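Does a divided cutlery holder save any time?
Household Systems unit, project report
Puspita Chin

1. Background

The claim I set out to test comes up in a lot of home organising advice, including our own course reader: a holder with compartments makes setting and clearing a small table quicker than a plain one. I had my doubts. The Govindasamy flat, where I did the work, has a narrow eating area with one small table in it, and everything on that table is within arm's reach anyway. It is hard to see where the saving would come from.

2. Materials

The holder is a white cylinder with a slanted opening and dividers inside. Into it went wooden chopsticks and ordinary metal cutlery. I used the checked tablecloth that lives on the table, as a bare top would have let things slide and roll more than they do at a real meal.

3. Method

A trial was one full clearing of the table into the holder, timed on a kitchen timer. I did 5 trials with a fixed place for each kind of item and 5 with everything going in wherever it fitted. Chopsticks had to end up upright. A dropped item was picked up with the clock still running.

Partway through a clearing, with most of the chopsticks standing together on one side, the stragglers were a fork and three chopsticks.
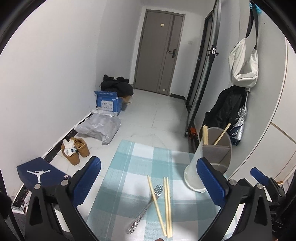
4. Results

Sorting was slower. All five sorted trials took longer than the slowest unsorted one, mostly because of the chopsticks. They cross over each other when put down in a heap, and pulling one out tends to shift the fork or spoon lying against it. Finding the right compartment added a bit more.

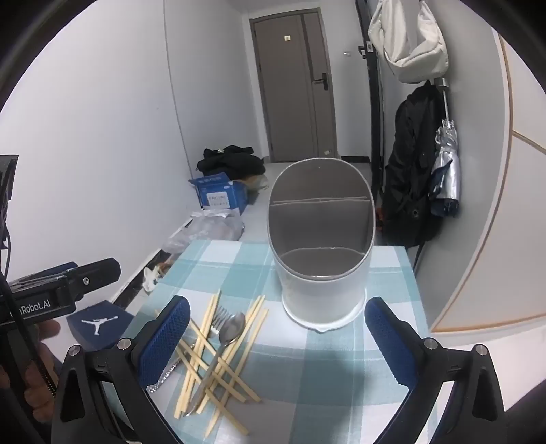

Figure 2. Holder empty, chopsticks and cutlery in a loose pile beside it.

Taking things out again was a different story, and here I have to give the dividers some credit. A fork standing on its own is easy to grab – one buried in chopsticks is not. I didn't time this part properly, so I can't say whether it makes up for the slower clearing.

5. Limits

One person, one table, one holder. I also got better with practice, and the unsorted trials came second, which probably flatters them. Mixing the order would have been the sensible thing to do.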